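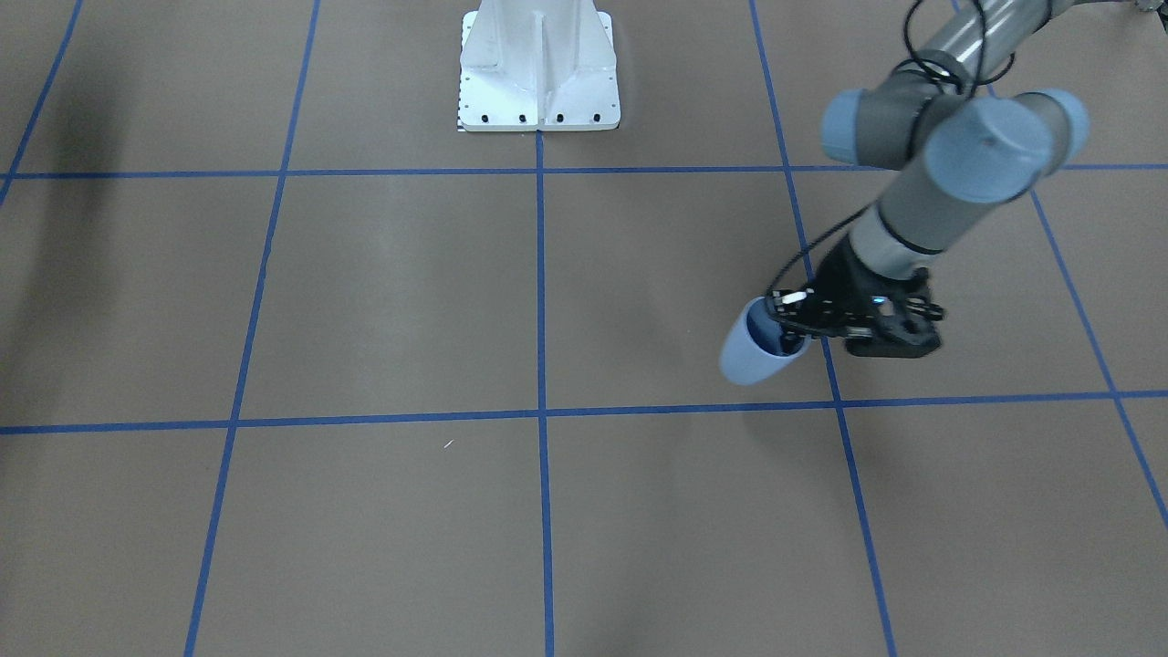
Tistura Pick Starter Package: Questions Before You Buy
2023-08-03
By Subbarao Mathew
Print this page | E-mail this page

Readers have been writing in since March, when Camia began offering the Tistura package to small shops and teaching labs. I've had one on loan and I'm still not sold. These are the questions that keep coming up.

What do you get?

The software, a setup guide, a set of practice routines and remote help for the first 50 days. You don't get an arm. The brochure is slow to say so, and two readers told me they only found out on the phone with sales.

What does it cost?

$3085 for the first year. Renewal is "priced to your needs," in Camia's words. I asked for a number three times and didn't get one. Get yours in writing.

Does it need special fixtures?

No, and I'll give them credit there. The practice routines work on a flat surface marked off with blue tape, and a plain plastic cup is enough to start with. You can lay out a grid in an afternoon. Whether a kit that asks you to bring your own tape and cup should cost this much is another matter.

How straight does the grid have to be?

The guide says "reasonably straight" and leaves it there. Brown kraft paper with painter's tape over it is a cheap way to go, but paper ripples at the edges and tape wanders a little. Sales told me the software forgives this. I'd like to see a figure for how much it forgives, and the guide doesn't have one.

Can it handle a cup lying on its side?

Camia says yes, in any cell the arm can reach. Ask them to show you with the cup out in a far corner cell and the open end turned away from the base. The sales video puts it upright in the middle every time — an easy place to look good.
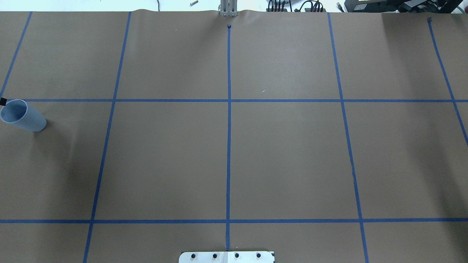 Will it work with the arm I already own?

Maybe. The supported list is short, and "supported" seems to cover everything from fully tested to somebody tried it. Send them your exact model and gripper before you pay.

Is the remote help any good?

Polite, quick to answer, not always useful. One question of mine came back with a link to the page I was asking about.

How does it compare with Nadar?

Nadar costs more and has a far better manual. If you've never set up an arm before, I'd lean that way.

Can I return it?

Within 50 days, less a setup fee. Read the part about "activated" licenses first.

Related items
Nadar Bench Edition: A Second Look
Sorketham Grippers and the Cable Problem
What a Service Contract Should Say
Used Arms: Questions for the Seller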